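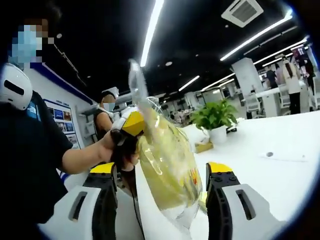

I Spent a Summer Learning to Make Pickles, and My Kitchen Will Never Smell the Same

I came home from Derum last July with a sunburn and a jar of sour cabbage that I'd wrapped in two sweaters and prayed over for the whole flight. It made it! I ate the lot in three days, standing up, mostly out of the jar.

Derum is a river town with one decent hotel and a market that opens at six in the morning, and at the far end of the market, past the honey and the cheap socks, there's a row of stalls that sell nothing but pickles. Cabbage, green tomatoes, garlic, little plums (yes, plums, and you want them). I'd gone there to write about the river. I filed one polite page on the river and spent everything else I had on brine.

So when I got back I decided to make my own. How hard could salt and water be? My first batch went soft. My second grew a fuzzy white hat and went straight out to the trash with a peg on my nose. The third one I forgot behind the toaster, and that was the good one, which tells you a lot about how much my hovering was helping.

Salt was my big mistake. I'd been tossing it in by feel, like my grandmother did, except she'd been at it for fifty-odd years and I'd been at it since breakfast. Now I weigh everything. For 1,000 grams of shredded cabbage I use two level spoons of sea salt on my own kitchen scale, squeeze until my wrists complain, and pack it down hard so the juice comes up over the top.

Then there's the crock. You can use any old jar, but I fell for a brown one from Kinnunen, a small pottery up the coast in Wusora, with a water channel around the lid that burps every so often in the night. The first time it did that I got out of bed to check the back door. They make 100 of them each spring, and I got on the list mainly by being annoying over email.

My best batch so far was carrots with dill and a thumb of ginger. I took it to a potluck where there were 31 people and nearly as many potato salads, and it was gone before the burgers were ready. I drove home with an empty jar and a very big head.

The plums I still can't get right. They split, or they turn to jam, or they taste like a wet penny. I've got a fresh lot going now under the stairs, firmer ones this time, with a bay leaf and less sugar. I'll open them in October.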